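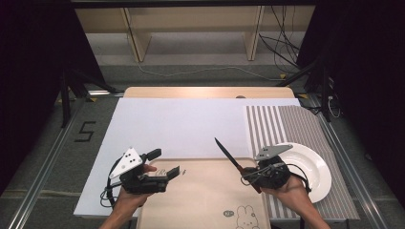

Ketholm Kitchen Terms
Data card, release 5

Summary

Ketholm Kitchen Terms is a word list of household cooking vocabulary gathered from handwritten recipe books and printed community cookbooks. It contains 1551 entries taken from 93 source books. Each entry gives a term as written, a standard spelling, a short definition, and a reference to the page on which the term was found. The list is maintained by the Ketholm Language Archive and is intended for dictionary editors, teachers, and students of everyday English.

Contents

terms.csv: the main table, one row per entry
sources.csv: one row per source book
variants.csv: alternate spellings, linked to the main table by term_id
CHANGES.txt: corrections made between releases

All files are encoded in UTF-8. Fields are separated by commas, and text fields are enclosed in double quotation marks. Empty fields mean that the information was not present in the source.

Fields in terms.csv

term_id: a permanent identifier; numbers are not reused when an entry is withdrawn
as_written: the term exactly as it appears, including errors
standard: the spelling chosen by the editors
group: tool, action, ingredient, measure, or dish
definition: no longer than 200 characters
source_id and page: location in the source book

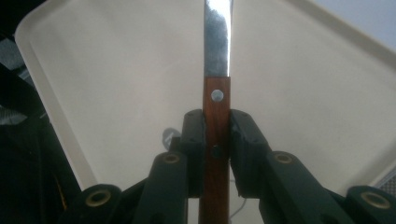 Editorial method

Two readers worked through each book separately. Where their readings differed, the entry was referred to Iveta Zelenák, whose decision is recorded in the notes field. Definitions were drafted by Kiều Lã and checked by Harish Kotian against the full passage in the source. A term was admitted only if its meaning could be settled from the passage itself. Words that appear solely in a book's index were left out.

Measures are given as written. The editors have not converted "teacup," "gill," or "butter the size of an egg" into modern units, and users who require conversions should prepare their own.

Known limits

Baking terms are heavily represented, and terms for preserving fish and meat are few. Most of the handwritten books come from the Nambiar bequest and share a small number of writers, so counts of a spelling should not be read as evidence of general use. Page references for the Flada cookbooks follow the reprint.

The group field is not reliable for words that name both a tool and an action, such as "mash" and "sieve." These will be reviewed before the next release.

Corrections

Corrections should be sent to Aishwarya Thevar at the Archive, with the term_id and the page reference. Submissions are reviewed each Wednesday. Accepted changes appear in CHANGES.txt; the next full release is planned for February.

Terms of use

The tables may be copied and adapted for teaching and research with credit to the Archive. Page scans are not included and must be requested separately from Tharun D'Souza.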